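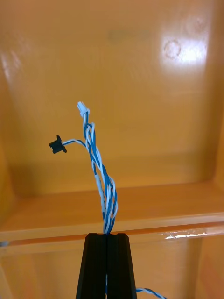
The Winter Desk

In Prollau the snow stays until April, and the road to our house is cleared only as far as the mailbox. I moved here with my husband eight years ago to write a book. I have written three since then, and two of them were finished between November and March, at a small desk in the room where we keep the potatoes.

People in the city ask me if it is lonely. I answer that it is more often loud. We have hens, a wood stove that cracks and sighs, and a neighbor who starts his tractor at five in the morning whether he needs it or not. What changes in winter is that I have fewer excuses. In July there are beans to pick and visitors to feed, and I can tell my editor with a clean heart that I had no time. In January I have fed the hens by seven, and then there is only the desk.

My first winter I made a strict plan. I would write 334 words every day, a number I got by dividing the book by the days I had, and I was very proud of it. The plan lasted until the first hard frost, when a pipe broke under the kitchen. After this I stopped to count words and began to count mornings. A morning is good if I sat down before eight and stood up after eleven. What is on the paper at the end, I try not to judge until the next day.

I learned this from Mayu Kobori, who writes novels on a sheep farm near Zaseck, at the other end of the valley. We met at the feed store in Gondal, both of us waiting for the same delivery of layer pellets. She has written through twenty lambing seasons. When the ewes are close, she sleeps in her coat and works in the barn office with a notebook on her knees.

"The sheep do not care about chapter four," she told me. "So for one hour I also don't care, and when I come back it is often better."

I visited her last February. She made tea with too much honey and showed me the notebook from that season. Between two pages of dialogue there was a list: iodine, towels, call about hay. On another page a character stopped speaking in the middle of a sentence, and below this was written only "twins, both up." She finished the sentence the next afternoon. In the printed book I could not find the place.

I do not have her calm. When a hen is sick, I walk to the coop four times in one morning and write nothing. But I have started to keep the farm list and the book in one notebook, as she does, and it helps me. Before, I felt that each one was stealing from the other. Now they lie on the same page and I turn it when it is full.

My new book is set in Jolitz, where my grandmother kept geese and where I have not been since I was a girl. I thought I would need to travel there to remember it. Then one evening I was carrying water across the yard – the moon was up, the bucket was too full, my left glove was wet – and I had the whole first chapter before I reached the door. I wrote it down standing, with my boots on, and made a puddle on the floor that my husband found later with his socks.

The second chapter is slower. There are six weeks of snow left, and the gray hen has begun to lay again.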